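Workshop > Hand-held grippers > Good practice at the table

Last updated: May

Print this page | E-mail this page

Setting up and recording with hand-held grippers: the house rules

I've been meaning to write these down properly for ages. We've got a set of rules for demonstration work at Jakuvora, and until now they've lived in three different chat threads and on a bit of paper taped inside the cupboard door (the paper has gone a bit brown). So I've pulled them together, added the bits I always end up saying out loud to new people, and put them in the order you'll need them. If you've come over from the Cimier site, most of it will look familiar, but please read the section on cables anyway, as we do that differently.

Before you pick anything up

Clear the table. I mean properly clear it, mugs and pens and all, and then lay the board down and square it up with the edge nearest you. Give it a wipe. You'll never get every speck off and that's fine, small marks don't matter, but crumbs and bits of tape do because the object can catch on them halfway through a slide.

Then check the grippers, one at a time. Open and close the fingers 20 times each, slowly, and listen. A gritty noise means it goes back on the shelf with a red tag. Have a look at the screws on the mounting plate too, and nip up any that have worked loose. Finger tight and then a quarter turn, please! We've stripped the threads on two plates already and Böttcher takes ages to send new ones.

Next, the object. Put it where the task card says, facing the way the task card says. If the card says "lengthwise, away from you", that's what it means, and a bit of a slant is all right as long as you write it down. Anything with a mains lead gets its own rules, so on to those.

Mains leads and trailing cables

This is the part I nag about most. If the object has a lead, take it away over the far edge of the table, opposite where you're standing. It mustn't cross the space between your two hands. The grippers have cables as well, and those should trail off to the outside: left one to the left, right one to the right. Once they cross you'll spend the rest of the session untangling yourself, and you'll tug one gripper every time you move the other.

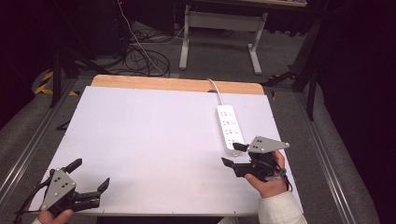 Torben Kröger
Bench lead, demonstration work

With a power strip, I like to have it on one half of the board and come in with both grippers from the near side, fingers open, before I touch anything. It gives you a moment to see where your cables have ended up. Check your sleeves as well while you're at it. Long cuffs are allowed, but push them back if they're creeping down over your hand.

Power strips are never live during a recording. Both ends of that matter: the plug is out of the wall, and you've checked it yourself, even if the person before you swears they did it. We don't put anything into the sockets with metal in it either, apart from the proper plugs listed on the card.

Floor cables get coiled and pushed back behind the table, out of the way of your feet. Hazard tape on the floor marks where stands go. If you need to move a stand, move it back afterwards, and tell whoever's next.

Recording

Start each take with both grippers open and held still for a slow breath. Then do the task at the speed you'd do it with your own hands if you were slightly tired. That's the best way I've found of putting it! People always go too fast on the first few, and the fingers close before they're lined up.

Some things I'd ask you to stick to:

- Touch the object with the fingers only. No nudging with the plate or your knuckles.
- If you drop it, stop the take and mark it as dropped. Don't carry on and hope.
- Don't steady the board with your elbow. I do this myself, so feel free to tell me off.
- Do no more than 40 takes in a sitting, then have a proper break away from the table.

The limit on takes came out of the Murketti job, where we went up to 53 in one go and the last lot were so sloppy we binned them. Wrists get sore well before you notice, and sore wrists make for jerky movements.

When you've finished

Lay the grippers down with the fingers open and the cables loosely looped. Please don't wind the cable round the body, it kinks right at the plug. Fill in the log while it's still fresh: object, card number, how many takes, how many dropped, anything odd. "Anything odd" covers a squeaky finger, a board that shifted, somebody walking past behind the table, whatever you like.

Red-tagged kit goes in the grey crate by the door and I go through it at 9 in the morning. If the crate's full, leave a note on my desk and I'll sort it.

Print this page | E-mail this page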